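Tüten, Haken und ein halber Februar

Eigentlich wollte ich im Februar nur die Ecke mit dem Teppich wieder freibekommen, und dann bin ich doch bei den Tüten hängen geblieben. Wer mein Blog schon länger liest, weiß ja, dass ich keine Tüte wegwerfen kann, auch die dünnen vom Imbiss nicht. Früher steckten sie alle in einer Schublade, Tüte in Tüte in Tüte, und wenn man eine herausziehen wollte, kam die ganze Familie mit (ihr kennt das bestimmt!).

Jetzt gibt es bei mir einen Haken an der Wand, knapp über der Fußleiste wäre mir zu tief gewesen, also ein Stück höher. Bohren wollte ich nicht, die Wand ist frisch weiß und soll es bitte auch bleiben. Ein Haken, eine Tüte, und da hinein kommt alles, was beim Aufräumen so am Boden auftaucht: Folienreste, Schnipsel, abgerissenes Klebeband. 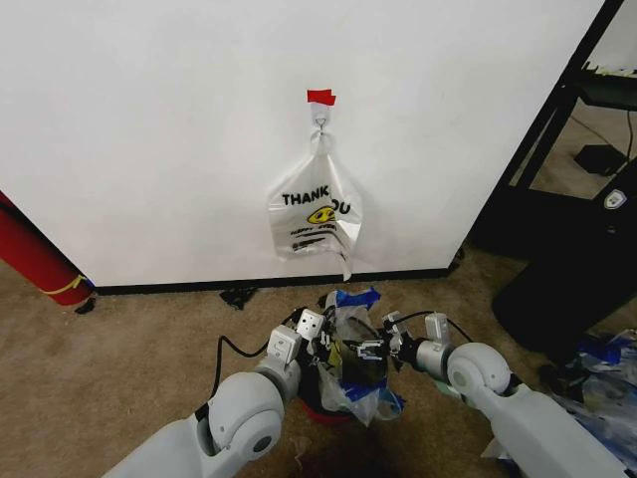 Beim Regal bin ich noch unschlüssig. Ich hatte mir Nodeck von Vamska angesehen, das kostet in der passenden Breite 194 Euro, und dafür kann ich auch noch eine Weile mit dem alten leben. Der Teppich ist das größere Thema, Beige verzeiht ja leider gar nichts. Vielleicht lege ich einfach einen Läufer darüber, ich schwanke da jeden Abend aufs Neue. Schreibt mir gern, was bei euch gegen Flecken hilft, ich probiere fast alles aus.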